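4. Setting Up the Projector

Allow an evening for this section. The hardware takes twenty minutes and the focus takes the rest.

Before you start

You will need the Velon projector, its power cord, the HDMI cable from the white box (the cable in the brown box is for the speaker and will fit the projector just well enough to waste your time), a tape measure, and a screen or a wall. If it's a wall, it should be flat. Hold a long ruler against it before you commit. Most walls are a disappointment.

CAUTION: Do not look into the lens while the lamp is on. The warning sticker says this in eleven languages, and we are happy to make it twelve entries by repeating it here.

CAUTION: The lamp housing stays hot after shutdown. Wait for the fan to stop before you touch the vent, move the unit or put it back in its bag.

4.1 Placing the projector

1. Put the projector on a level surface. A shelf is fine. A stack of books is fine until somebody wants one of the books.

2. Leave a hand's width of open space on the left side, where the air comes out, and the same at the back. Curtains count as an obstruction. So do cats.

3. Measure from the lens to the screen. The shortest throw that will focus is 37 inches. The longest that still gives a decent picture in a dark room is 169 inches. Past that, the projector will do its best and you will be polite about it.

4. Aim the lens at the middle of the screen, with the body square to it. If you have to tilt the unit up, use the front foot, which unscrews counterclockwise. It also comes off altogether if you keep going, and it rolls.

Note: If you are using the Kemppainen ceiling mount, finish section 6 first and then come back. The menus will be upside down until you change the setting in 4.3, step 2.

4.2 Connecting and switching on

1. Plug in the power cord. The light on the lid turns amber.

2. Connect the HDMI cable to the port marked 1. Port 2 works too, but the projector always looks at port 1 first and takes its time giving up.

3. Press the power button once. Do not press it again when nothing seems to happen. The lamp needs a little while to warm up, and a second press is read as a change of heart.

4. When the logo shows, pick a language with the up and down arrows and press OK. If you end up in a language you can't read, hold MENU for ten seconds and the list comes back.

4.3 Getting the picture straight

1. Open MENU, then Picture, then Keystone. Use the arrows until the sides of the test grid are parallel. Every step of keystone costs you a little sharpness, so move the projector first and use the menu for what is left over.

2. For ceiling or rear placement, go to MENU, then Setup, then Flip. There are four choices. If you get the wrong one, you will know.

3. Turn the zoom ring, the one nearer the body, until the grid fills the screen. Leave a thin margin. The picture grows slightly as the unit warms up.

4.4 Focus

The focus ring is at the front of the lens and turns less than you expect. The usual mistake is to focus on the menu text, which is so large that it looks sharp at almost any setting, and then to blame the film.

1. Let the projector run for fifteen minutes. Make tea.

2. Turn off the room lights and close the curtains.

3. Show something with a dark background and a single object that has clear edges. A still picture from your own collection is better than a movie, which will insist on moving. With a small green block on black, you can work on one outline and leave everything else alone.
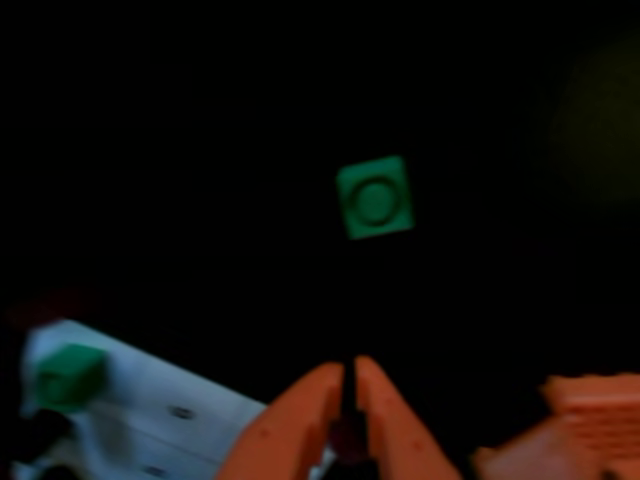 4. Turn the focus ring slowly to one side until the picture gets plainly worse, then back the other way until it gets worse again. The best setting is between the two. Stop there and take your hand off the ring before deciding.

5. Check the four corners with the test grid (MENU, Setup, Grid). If the left side is sharp and the right side isn't, the projector is not square to the screen. Go back to 4.1, step 4. We're sorry.

Note: Softness that is in the photo to begin with will stay in the photo. If an edge won't sharpen, switch to the test grid. When the grid lines are crisp, the projector has done its share, and any further complaint should go to whoever took the picture.

4.5 Black level and brightness

Projectors cannot project black. They can only decline to project light, and some do this better than others. The Velon does it reasonably well in a dark room and badly in a kitchen at noon.

1. Go to MENU, Picture, Brightness and set it to 50.

2. Bring up a dark still. Lower the brightness one step at a time until the faintest detail in the dark part disappears, then go back up by one.

3. Go to Contrast and raise it until white areas lose their detail, then go back by two.

4. Leave Dynamic Black off. It dims the lamp in dark shots and brightens it again when somebody opens a door, and you will see it happen every time.

5. Save the result under User 1. The projector doesn't save on its own and won't ask whether you meant to.

Note: A gray haze over the whole picture is usually light from the room. Check the standby lights on your other equipment, the gap under the door and the telephone of the person beside you.

4.6 Lamp modes and hours

The lamp has two modes. Normal is brighter and is rated for 3800 hours. Eco is quieter and is rated for 4000. The gap between those numbers is small, and we chose not to make a marketing campaign of it. Pick the mode by ear. If you can hear the fan over the dialogue, use Eco.

To see how many hours you have used, go to MENU, Info, Lamp. Lamps are sold under the Mivetti name and come with their own screwdriver, which you will lose. Any small crosshead will do.

CAUTION: Never pull the plug while the lamp is lit. Press the power button twice and let the fan run down. Pulling the plug shortens the life of the lamp.

4.7 If something is wrong

Amber light, no picture: the projector is in standby. Press the power button once.

Blue screen: the projector is on and nothing is reaching it. Check the cable at both ends, then check that the player is on. Then check that it's the HDMI cable from the white box.

Red light, steady: the unit is too hot. Clear the vents and wait half an hour.

Red light, blinking: the lamp door is open or nearly shut. Press it until it clicks.

Picture is green or pink all over: the cable is halfway out. Push it in.

Picture is a trapezoid: see 4.3. A small amount of trapezoid is tolerated in many homes.

Buzzing from the speaker: move the power cord away from the audio cable. If it still buzzes with the audio cable unplugged, write to us.

Picture drifts out of focus during a film: you skipped the tea in 4.4, step 1.

Questions that aren't answered here can be sent to the Claden service desk. Please give the serial number from the underside of the unit, and switch it off and let it cool before turning it over to look.

Text by Mircea Dumitrescu. Menu paths checked by Aurel Pană against the current firmware – if yours differ, update from MENU, Info, System before writing in. Last revised Jan 22, 2024.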